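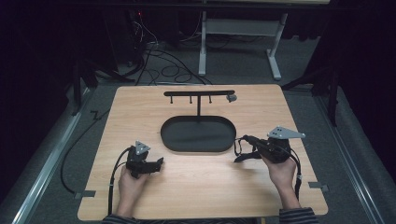 I think the best place for a mug is on a hook over a tray, and I have thought so long enough to have lost several arguments about it. The usual objections are that it clutters the worktop and that a cupboard is what cupboards are for. I will take those in turn, but first the case for the small stand with a tray at its foot.

It is a plain object. There is a post, a bar across the top, a few pegs under the bar and a shallow tray on the table in front. Mine came from Dristham, the household shop near the station, and it replaced a mug tree from Tarel that had six arms pointing in every direction. The tree held more. It also had to be turned round to reach the mug at the back, and whatever was on the other side swung out and hit the kettle. With a straight bar everything hangs in one line and can be reached from the front.

The tray is the part people leave out when they buy one of these, and I think they are wrong to. Cups that have been rinsed and shaken still drip, and a drip on bare wood leaves a ring if it stays there overnight. The tray takes the drips. It also takes the teaspoon, the bag of sugar lumps and the bottle top that would otherwise wander off across the worktop. I know that a tray attracts small rubbish. My answer is that the rubbish was coming anyway and it is easier to tip out of one place.

A rim matters more than a pattern. I had a tray with a printed lemon on it and almost no edge, and it was useless for anything except looking at. A low wall all the way round does the job, and a plain dark colour hides tea marks until you get to them. Dark trays do show dust and limescale, so anyone in a hard water area should expect to wipe theirs more often than I wipe mine.

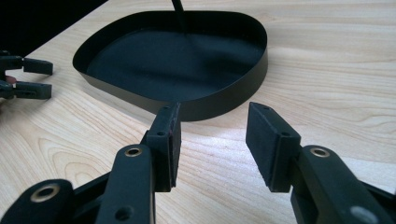
Then there is the surface under it. I like a pale wooden table and would not put a cloth over one, but pale wood does show everything, and the fewer things standing directly on it the better. One tray is one thing to lift when you wipe down. Four mugs, a spoon and a jar are six things, and on most evenings I would wipe round them and call it done. Lift the tray, wipe, put it back. It takes as long as the kettle takes to click off.

Now the objections. On clutter, I agree that a stand takes up room, and in a very narrow kitchen I would not have one. But most of us leave the mugs out as it is. They go from the drainer to the table to the drainer again, and the cupboard holds the ones we don't like. A stand with three pegs admits this and keeps the number down. When I moved to Samura Road I gave away 9 mugs in one go, and since that August I have not missed any of them – I would struggle to say what most of them looked like.

On the cupboard, I have less patience. Mugs stacked inside each other in the dark chip at the rim and get stuck. A mug put away damp and upside down on a shelf smells of shelf. A hanging one gets air round it. My one concession is that a mug left hanging for weeks collects dust, so the ones on the pegs should be the ones in use, and the good set for visitors can stay behind a door. 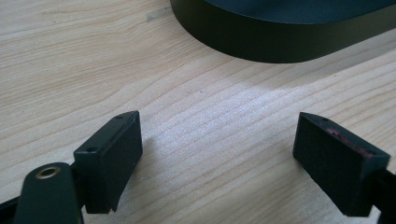
Should the stand and the tray be bought as a pair?

Buy them separately if you already own a tray with a decent rim. Sets look neater, but the tray in a set is sometimes too small to reach under the end pegs, and then the outermost cup drips on the table. Hang your widest mug on the end peg before you throw away the packaging and see where its edge comes to.

I would also say don't spend much. The smart version in the Dehghan catalogue has a thicker post and does nothing that mine doesn't. What is worth checking is the weight at the bottom, as a light stand will tip if everything hangs at one end of the bar. Put the heaviest mug nearest the post and the small cups further out.

Sep 8, 2019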